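Praktikum Greiftechnik, Handout zu Versuch 2
Vergleich von zwei Parallelgreifern mit Handkamera in der Simulation
Unterlagen zusammengestellt von Laine Rebane

Vorbereitung
Bitte lesen Sie dieses Blatt vor dem Termin vollständig durch. Wir arbeiten in der simulierten Wohnung Tiltcombe. Verglichen werden die Greifer Sarado und Myklebust, gesteuert werden beide über den Regler Flarnton. Die Kamera ist an der Hand befestigt und dreht sich mit dem Gelenk mit. Darum liegt der Horizont selten waagerecht, und man braucht am Anfang etwas Geduld, bis man Wand und Boden sicher unterscheidet.

1. Leerfahrt mit offenen Fingern
Fahren Sie den Arm ohne Objekt durch den Wohnraum und lassen Sie die Finger dabei geöffnet. Notieren Sie, welcher Teil des Kamerabildes von den Fingern verdeckt wird. Achten Sie besonders auf große, einfarbige Flächen nahe am Greifer. Sie geben der Tiefenschätzung fast keine Merkmale, während eine kleine Pflanze oder eine gemaserte Fläche weiter hinten viele liefert.
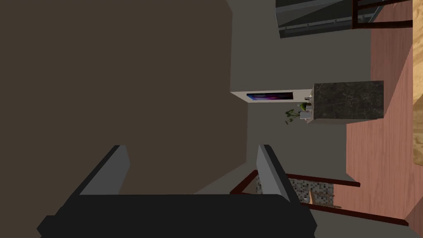 2. Annäherung an zwei Objekte, die sich berühren
Nun kommt die eigentliche Aufgabe. Auf der Holzfläche liegen ein Apfel und eine Kartoffel direkt aneinander. Gegriffen werden soll nur der Apfel. Wählen Sie die Richtung der Finger so, dass keiner von beiden in die Berührungsstelle fahren muss. Wer die Hand zu spät dreht, der schiebt meistens die Kartoffel mit. Führen Sie mit jedem Greifer 20 Versuche durch und tragen Sie das Ergebnis in die Tabelle ein: gegriffen, verschoben, abgebrochen. Die Startpose darf zwischen den Greifern nicht verändert werden - sonst ist der Vergleich wertlos.

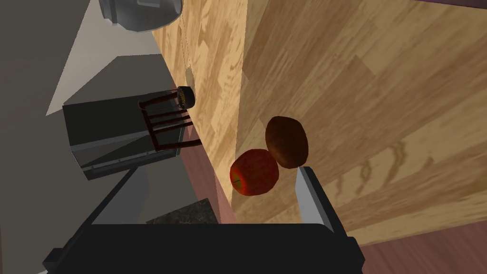

3. Rückzug und Blick in den Nebenraum
Nach dem Ablegen fährt der Arm leer zurück. Prüfen Sie in dieser Phase die Selbstlokalisierung. Eine glatte braune Wand füllt hier leicht das halbe Bild, und der Regler muss sich an dem orientieren, was daneben noch sichtbar bleibt. Gut geeignet sind die Gemälde an der hellgrauen Wand und die Holzgitter mit ihren rechteckigen Feldern. Bei den Gittern ist allerdings Vorsicht nötig: Die Felder wiederholen sich, und eine Zuordnung kann um ein Feld verrutschen. Speichern Sie die geschätzte Pose und die wahre Pose aus der Simulation in derselben Datei. 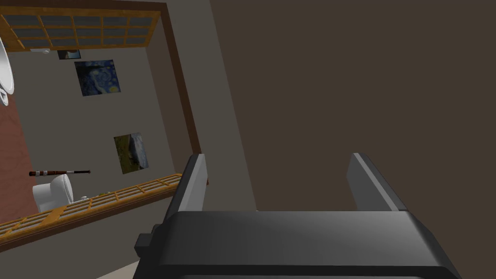 Rebane: Ich würde bei der Auswertung zuerst die Gitter ausblenden und nur mit den Gemälden rechnen. Wenn der Fehler dann kleiner wird, liegt es an der Zuordnung und man muss am Regler nichts ändern. Bitte beide Rechnungen abgeben, auch wenn die zweite schlechter aussieht.

Abgabe
Tabelle, Posendatei und eine Seite Text, in dem Sie die Unterschiede zwischen Sarado und Myklebust begründen. Abgabe bis Ende September im Kursordner.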